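停手条件

去Edness之前，我把草案又改了一遍。第七章叫“接触式清洗作业”，管的是机械臂在水池里洗餐具这件事：夹爪用多大的力，手指能不能碰盘沿，海绵多久换一块，水里看不清的时候怎么办。别的章节都过了，第七章卡在一条上，7.4，停手条件。原文只有一句：“餐具表面无可见残留时，设备应停止清洗并报告完成。”

征求意见稿发出去，收回来226条意见，有一多半是冲着这一句来的。有人问“可见”是谁看见，人还是相机。有人问洗不掉怎么办。有一家公司建议把“应”改成“宜”，没写理由。还有一条意见只有四个字：去看看吧。

落款是Forby的试验间。我给他们打电话，接电话的是个女人，声音有点哑，背景里有水声。我问这条意见是不是她写的，她说是。我问能不能写得详细一点，她说写不详细，让我自己来。

于是十二月里我去了一趟。

Edness是个小地方，火车到了以后要再坐一段公共汽车，路两边是仓库和收过的地。Forby的试验间在一家旧洗衣厂的二楼，楼梯很陡，扶手上的漆磨没了。门口有一块白板，写着当天的排班和一句话：下池之前看一眼力传感器零点。我后来把这句话抄进了草案的附录，措辞改过，意思没动。

打电话的女人就是这里的操作员。她五十多岁，袖子卷到胳膊肘，以前在食堂后厨洗了很多年碗，后来Forby招人做示范动作，她来应聘，做着做着就留下来管试验。她跟我握手的时候手是湿的，她在围裙上擦了一下，又握了一次。

她给我看的那套设备叫Wynne，双指夹爪，腕上带相机。软件是Nandent供的，包括判断干不干净的那一部分。我是写标准的，按规定不能评价具体产品，所以来之前就跟自己说好，只记动作，不记牌子。本子第一页上我还是把两个名字都写了，不写的话后面的话说不清楚。

“先看它怎么下池。”她说。

屋里的灯关掉了一半。她解释说家里的水池上头多半只有一盏灯，试验间亮得跟手术室一样，测出来的数不能用。这一条草案里没有。我在本子上写：照度，补。

屏幕上是腕部相机的画面，离东西很近，近得不容易认。夹爪一动，整个世界都跟着歪过去。我看了一会儿才弄清哪边是上。
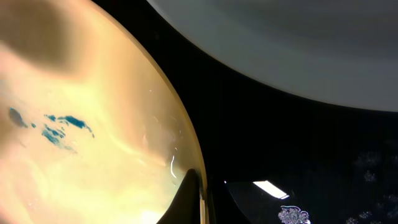
腕部相机画面：淡黄色弧面上的蓝渍，下方为夹爪指尖。

“蓝的是什么？”我问。

“染料。”她说，“调过的，有好掉的，有不好掉的。好掉的那种没意思，谁都会洗。”

她用一支记号笔的尾巴在屏幕上点给我看，说看手指，先别看脏的地方。大家来了都看脏的地方。手指贴在边上，贴得对不对，力顺不顺，后面的事情一大半在这时候就定了。我翻出草案里关于接触的那几条给她看，7.2，夹持与抵靠。她把纸拿远了读，读得很慢，读到“指端与餐具边缘的接触力应保持稳定”，停下来。

“稳定是多少？”

我说给了上限，在表里。

“上限我看见了，下限呢？”她说，“松了盘子会转。盘子一转，它以为自己擦的是这儿，擦的其实是那儿。擦完了它还挺高兴，报一个完成。”

我说设备不会高兴。她说她知道，她就这么一说。

我在7.2旁边写：下限。又写：转动检测。写到这里我觉得这趟车票钱已经回来了，但是她把纸还给我，说我来看的是7.4，7.2是顺带的。

她从架子上取下一个活页夹，里面是她自己的试验记录。机器有机器的日志，她说那个她也看，可是日志里写的是机器知道的事，她这本写的是机器不知道的。本子用圆珠笔写，一行一次，到我来的那天记了421行。每行最后一栏是结果，她用三种记号：一个圈，一个叉，还有一个半圆。

“圈是洗干净了，它也说干净了。叉是没洗干净，它说干净了。”

“半圆呢？”

“它不停。”

我把椅子往前拉了拉。她翻到中间一页，指给我看一行半圆，旁边写着675，字写得很重。她说那是那一次来回擦的次数。那天她去楼下签收一箱海绵，送货的人跟她多说了几句话，回来的时候它还在擦，擦的是同一块地方。按照软件里的规定，有残留就继续，看得见残留就不许报告完成。那块颜色已经进到釉的细缝里去了，擦到明年也看得见。它一步也没有做错。

“要是按您那句话，”她说，“它合格。”

我没有说话。7.4的原文是我写的，三年前写的，当时用了一个下午，中间还吃了顿饭。那时候大家担心的是机器偷懒，洗两下就报完成，所以每个字都往那一头使劲。会上有人念了一遍，说挺好，干净利落，就过了。

她起身去接水。墙上的水管响了一阵，楼下有人把什么东西推过水泥地。我坐在那里翻她的本子。半圆不算多，可是隔几页就有一个，旁边的备注写得很短：“釉缝”“边上掉瓷”“灯影”。“灯影”那一个我看了很久，问她是什么意思。

她说那一次盘子上什么也没有，是灯的影子。它擦影子。

下午她换了一只盘子，白的。她让我自己按启动，说写标准的人应该按一次。按钮是绿的，很大，我按下去，屏幕上的画面晃了几下，慢慢定住。

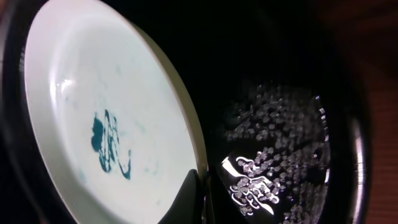
白盘中的蓝绿色渍迹，右侧黑色容器内为带泡沫的液体。

“您现在是它，”她说，“您说，这盘子干净不干净？”

我说不干净，当中有一块蓝的。

“蓝的不算，蓝的谁都看得见。旁边呢？”

我凑过去。蓝的那一块上边和周围有一点很淡的颜色，几乎没有，像是水本身有一点颜色。我说说不好。

“说不好。”她重复了一遍，好像很满意，“您那条里头没有说不好。只有有，和没有。”

她说在食堂的时候，也有洗到说不好的碗。老师傅的规矩是放到左手边，单独一摞，等天亮了再看。有的看了是干净的，有的要泡，有的就扔了。没有人在水池子跟前硬判。刚来的小工爱硬判，一判就出事，要么把脏碗摆上去，要么跟一个碗较劲，后头堆一池子。她带过的小工，头一个礼拜教的就是左手边。

我问她有没有跟Nandent说过这个。她说说过，对方很客气，回信说判断阈值是按标准定的，标准里要求二选一，他们要是加第三个，认证的时候没有对应的格子可以打钩。她把那封信打印出来夹在活页夹后面，给我看。信写得没有毛病，引用的条款号也对，7.4。

看自己写的句子被别人老老实实地引用，是一种不太舒服的感觉。我把信还给她，说这个我可以改。她问改一句话要多久。我说改句子快，开会慢。她说那就先改句子。

我们把草案摊在操作台上，台面有水，她拿干布擦了一块出来。我先写了一稿：“设备应给出三种结论之一：完成、未完成、待人工复核。”她看了，说“待人工复核”太长，用户不认识，她婆婆家里那台也不认识。我说标准里可以这么写，界面上怎么显示由厂家定。她说那厂家就会定一个小小的黄点，在角落里，闪两下就没了。

于是又加了一句，要求这种结论在人确认之前不得自动消除。她说好。又说，光告诉人还不够，盘子得放到另外一个地方去，不能跟干净的放一起。人进厨房是看架子的，不看屏幕。我说标准一般不规定摆放位置。她说，那您这标准管不管人吃进去什么？

我写：待复核餐具应与已完成餐具分开放置。

再往下就是次数。擦到多少下还不掉，就该停手。我提了一个数，她摇头，说次数不好，力大力小不一样，海绵新旧也不一样，新海绵二十下顶旧海绵一百下。她主张看变化，擦一阵，看一眼，颜色要是没有往下走，就别擦了。我问一阵是多长。她去翻本子，翻了好一会儿，嘴里念着，最后说27秒。我问怎么来的，她说把掉了的那些都看过，最慢的一回，27秒里也总能看出一点变化。再长就没有用了，再长就是磨盘子。

我说委员们会问样本够不够。她把活页夹推过来，说都在里头，拿去复印，楼下有机器，卡纸的时候拍左边。

复印机果然卡纸。我拍了左边，好了。印到后半本的时候我注意到她的字变了，前面写得工整，后面潦草，有几行沾过水，圆珠笔的蓝洇开一点，还能认。有一行没有画记号，只写着：换海绵，旧的掉渣，渣子它当成脏的了。下面那行是：又换。

我拿着那一页上楼问她。她说对，这个也该写进去，海绵是工具，也是脏东西的来处，看它用的是哪一种情况。她们这里的规矩是一班一查，捏一捏，看边上翻没翻起来，黄的那层和绿的那层开没开。翻起来的边会挂住东西，抬手的时候带着走，甩得哪儿都是，相机上都有。我问她设备自己能不能查。她说能让它拿到跟前看一眼，可是得有人规定它去看，它自己想不起来。

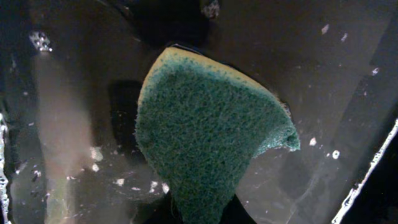 这一段我写成了7.6，清洗工具的检查，第一款是班前，第二款是作业中发现掉屑时。写完她要求加第三款：检查时设备应停止对餐具的作业。我问这不是废话吗，它只有一只手。她说以后会有两只的。

四点多天就暗了。她把另一半灯也关了，说给我看看真正的难处，夜里的厨房，一盏灯，还是旧灯。屏幕上一大片黑，水面上的光一跳一跳。夹爪停在那里没有动。我等着，她也等着。过了一会儿，屏幕下方跳出来两个字，完成。

她拿起笔，在本子上写了一行，把盘子从水里捞出来，走到窗边对着外面的光看。我跟过去。她把盘子转了半圈，又转回来，用拇指在一个地方抹了一下，闻了闻手指。

“怎么样？”我问。

“说不好。”她说，把它放在了左手边。

回去的车上我把7.4重写了一遍，没有桌子，写在膝盖上。原来的一句变成了五款。第一款，完成的判定应注明观察时的照度，低于下限时不得判定为完成。第二款，三种结论。第三款，连续清洗27秒而残留无可测变化的，应停手，转为待复核。第四款，待复核的分开放，提示不得自动消除。第五款我空着，写了“人”，后面没想好。

我想写的大概是，家里要有一个人去看左手边那一摞。可是标准不能给用户规定义务，这是总则里写着的，也是我自己在别的会上拿来驳过别人的。我把“人”字圈起来，又在旁边写了“说明书”，意思是可以要求厂家在说明书里讲清楚，由使用者在光线充足处复核。这样就合规矩了，读起来也没有什么味道。

会是一个月以后开的。第一款通过得很快。第二款吵了一上午，Nandent的代表反倒是赞成的，他说他们等这个格子等了很久。反对的是一家做整机的，担心待复核太多，用户会觉得买了一台什么都要问的机器。有人问27是怎么来的，我把复印件发下去，会议室里安静了一阵，大家在传那几张带水渍的纸。坐在我对面的人把一页拿近了看，问半圆是什么意思。

我说是不停。

他问为什么不停。我说因为当时的7.4没有让它停。

数字最后保留了，加了一条注，说明来源为单一试验点，下次修订时应复核。分开放置那一句被移到了附录，从“应”降成“宜”，我争了两次，没有争回来。7.6全文通过，包括第三款。有人说第三款是废话，我说以后会有两只手的，他想了想，就没有再说。

我给Edness打电话，告诉她结果。背景里还是水声。她听到“宜”的时候问那是什么意思，我说就是建议这样做，不做也行。她说哦。过了一会儿又说，那她们这里还是按“应”来。

她问总共改了多少字。我说没有数。她说她那本记满了，换了一本新的，封皮是硬的，不怕水。然后她说池子里还泡着东西，就把电话挂了。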